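Matik worktop descaler, 500 ml bottle

I have been using the Matik descaler in our kitchen since September and have now finished 3 bottles, so this is a fair stretch of use. Our water is very hard and the kettle furs up within a fortnight.

The liquid is thin, clear and smells faintly of vinegar. You put two capfuls in the kettle, fill to the halfway mark with cold water and leave it for half an hour. It does not need boiling. On the first go it cleared everything except a ring round the spout, and a second go took most of that off. The Grasia sachets I used before were quicker - ten minutes at most - but they left a taste in the tea for a day or so. I have not had that with this one.

I have also used it on the taps and the shower head. It is fine on chrome. The label says not to use it on brass or natural stone, and I have kept to that.

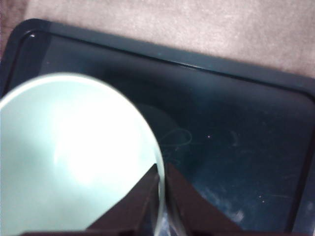
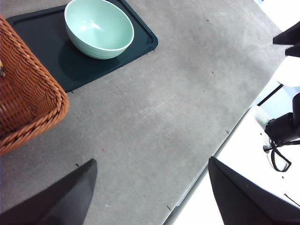 Pale mint crockery, glossy on the inside.

The cap is my main complaint. It is a push-and-turn type and the thread is poor, so on two of the bottles it would not seat properly and the liquid crept down the side. Keep it upright in the cupboard. The measuring line inside the cap is also very hard to see.

Price is reasonable. I bought mine from Skekadby, who had it cheaper than the supermarket, and delivery took four days. They sell a refill pouch as well, but it was out of stock both times I looked.

I would buy it again for the kettle. For taps alone, ordinary white vinegar on a cloth does much the same job for less.

Reviewed February 26, 2020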